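Progress report on the equipment part of the project
Household tidying robot, second reporting period
Prepared by Frøydis Lundgren for the programme office

Dear Annapurna Chowdary,

I send you the report on the equipment part, as agreed at our meeting in April. The scientific part comes separately from Homa Salehi. I have tried to keep this one short and to write mainly about what we have bought, what we have not yet bought, and why the order of the purchases has changed.

1. What was planned

In the application we asked for two mobile robots with one arm each, one practice room with furniture, and computers for the simulation. The robots should be ordered first, and the simulation should run beside them. You will remember that the reviewers found this plan expensive, and they asked if both robots were needed from the start.

2. What we have done

We have turned the order around. The computers were bought first, from Sternix, and they are installed in the server room at Pornholm. They have now been used for 571 hours. There was one fault with a power supply, which Sternix replaced under the guarantee without cost to the project.

The robots are not ordered. We have received offers from Zummont and from Nikzad. Both offers are complete, but they are difficult to compare. Zummont includes the training of staff and a service visit each year. Nikzad has a lower purchase price, but the gripper, the charging station and the software licence are listed separately. I have asked both firms to write the offer again in the same form, with all costs for 3 years. Nikzad has answered, Zummont has promised to do so.

3. The work in simulation

At the moment all tests are made in the simulated bedroom. The task is to clear a bed: the robot must find the things which lie on it, decide what belongs there and put the rest in its place. The room has a single bed against the wall, and for each run we can change what is on it. In the layout which we use most at present, a ball lies on a dark blue blanket, and a small narrow object lies by itself on the light blue mattress, between the blanket and the green pillow.

This layout has been useful for the purchasing question. A ball and a thin flat object ask for very different things from a gripper, and the bed is wide enough that the reach of the arm becomes important. We have run the layout with arm models from both firms. The shorter arm did not come to the far side of the mattress unless the base was moved during the task, and this made each run much longer.
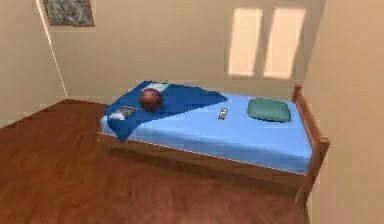

Tahira Hayat does not agree that the reach should decide the purchase. In her opinion moving the base is a normal part of the work, and a longer arm is heavier and needs more free space to turn in a small room. She would put the money into a better gripper and a second battery, and accept that a run takes more time. She also reminds us that a simulated mattress does not give way as a real one does, so the results for flat objects should be read with care.

I find these remarks fair, and we have therefore added the gripper as a separate line in the comparison. We have also asked both firms to lend us a gripper for two weeks, to try it on a real mattress before we sign.

4. Budget

The computers cost 594 euros less than planned. I ask for permission to move this amount to the line for small furniture, where we are short. The practice room needs a bed, a shelf and a floor covering, and the prices for these have gone up after the application was written.

The line for the robots is not touched. If we buy one robot now and decide on the other after the first tests in the practice room, the second payment will fall in the next budget year. Heidrun Aebischer in our finance office has confirmed that this is possible from our side, but she needs your written agreement.

5. Risks

Delivery time is the biggest risk. Both firms give 5 months from the signed order. If the order is delayed beyond the summer, the practice room will stand ready without a robot, and we pay rent for it during this time. For this reason we have not yet signed the rental contract.

A smaller risk is the door of the practice room. It is narrow, and the Zummont base passes through it only with the side covers removed. The owner of the building is asked about a wider door.

6. What we need from you

We need your agreement to buy one robot first, and to move the money mentioned under point 4. If possible we would like to have both answers before the firms' offers expire at the end of June.

With kind regards,
Frøydis Lundgren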